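4.3 Do loose blocks teach shape names?

The claim that free play with solid shapes speeds up naming has been repeated so often that few authors now cite a source for it. We looked for one. The Clinarmont study, usually given as the origin, followed 49 children for 2 terms and had no comparison group. Staseck later reported a gain across 400 children, but the teachers who scored the naming test also ran the play sessions, and the scoring sheet was never published. Our own reading is that the gain is small and may come from talk between adult and child - the blocks could be almost anything.

Mixed sets make matters worse. Many put geometric solids next to novelty forms such as hearts (Figure 3), and a child who says "heart" is credited with a shape name she most likely learned from stickers. When we removed such items from the Clalteo data, the difference between groups fell within the margin of error. We would not build a curriculum on it.

Figure 3. Blue triangular prism and two yellow blocks, the right one heart-shaped, on a wooden board.
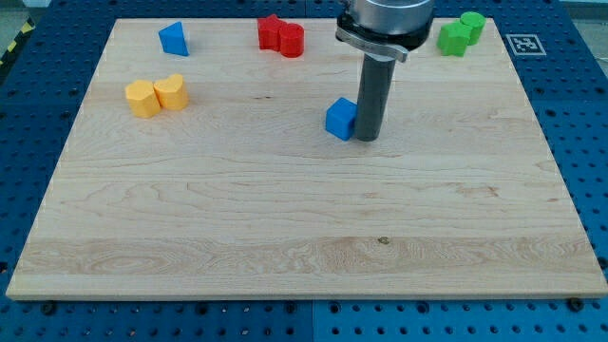

One reviewer objected that dropping the novelty items also dropped the words children knew best, and that a shorter test would hide a real gain as easily as a false one.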